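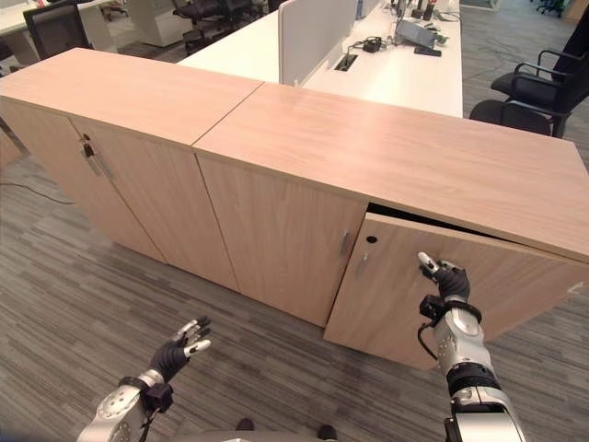

Progress report on the Sirnurport summer camp program
Period covered: from the signing of the grant to the end of May
Prepared for: Siobhán Nic Giolla, Kandpal Fund

Dear Siobhán,

Please find below our report for the first period of the grant. I follow the order of headings in your template, except that I put staffing before enrollment, as the second depends on the first.

1. Staff recruitment and return of counselors

In the application we wrote that our largest difficulty is to keep counselors for more than one summer. We lose good people at the moment when they have become useful to us. With the first part of your grant we introduced a return payment for every counselor who comes back for a second season, and a higher one for the third season. The offer was sent in the winter, earlier than in other years, when students have not yet decided about their summer.

The result is better than we planned in one group and weaker in the other. Among counselors for the younger children almost everybody accepted. Among the waterfront and hiking staff we still have 4 open positions. These persons have certificates which are wanted also by the hotels on the coast, and the hotels pay more than we can. We have now asked two former counselors, who already work in other professions, to come for one session each using their vacation. One of them has confirmed. For the other I expect an answer in the next weeks.

I should mention that the return payment was criticized by some first-year applicants, who saw it in the contract and asked why they do not receive it. We explained the purpose. I would formulate this paragraph of the contract differently next year.

2. Counselor training

The training week before camp is extended from three days to 5. The additional time is used for two subjects: homesickness, and how to lead a cabin group in the evening, between dinner and lights out. In the surveys of last summer, the evening was the time of day which new counselors named as the hardest. Until now we trained them mostly for the activities of the day, so the criticism was justified.

The trainer has written a small handbook of evening routines, with short games, reading aloud, and a way to hold a cabin conversation with twelve-year-olds who do not wish to talk. We tested it on a weekend in the spring with the leadership group. They asked for fewer rules and more games, and the text was changed accordingly. The printed version is not ready yet. I will send you a copy together with the next report.

3. Enrollment and reduced fees

At the close of this period we have 392 children registered for all sessions together. Of these, 230 are coming to us for the first time. It is a higher share of new families than we are used to, and it gives more work in the office, as new parents call more often and need more explanation about packing, bus times and medication forms.

The reduced fees financed by the fund are all assigned for the first and second session. For the third session some places are still free. I believe the reason is the school calendar in the northern district, which was moved, so that the session now overlaps with the first school days there. We learned this too late to change our dates. We have offered these families a place in an earlier session where it was possible, and most of them could accept it.

The application for a reduced fee is now one page long and it does not ask for tax papers. A letter from a school, a doctor or a social worker is sufficient. You asked in our last call if this leads to misuse. I have read all of the applications myself and I have no such impression.

4. Registration system

We changed from paper forms to Skulix for registration and for the health forms. The first weeks were difficult. Parents with two or more children had to enter the same address again for each child, and a number of them stopped in the middle and called us. This is now repaired. Cabin requests ("my daughter wants to be with her friend") are still collected by e-mail and entered by hand, and this will remain so for the current summer.

5. Program

The new overnight trip to Steromier is confirmed for the older groups. The permit is received and the route was walked by our hiking leader in April. The last part is steeper than on the map, therefore the groups will start at 7:30 in the morning and not after breakfast at camp; they will eat on the way. The music week is postponed to next year, as we did not find a suitable leader for it.

6. Budget

Spending is within the plan. The training costs are slightly above, and the costs of printing are below, because of the late handbook. I ask for your permission to move the unused amount for the music week to the salaries of the waterfront staff. The table with all positions was sent separately to your office.

7. Next steps

Before the first session we must fill the open positions, finish the handbook and complete the bus plan with the company. The next report will follow after the last session and will include the surveys of parents, campers and counselors. If you would like to visit us, the second week of any session is the best time, when the children are settled and the program is running in full.

With kind regards,
The program office, Sirnurport Summer Camps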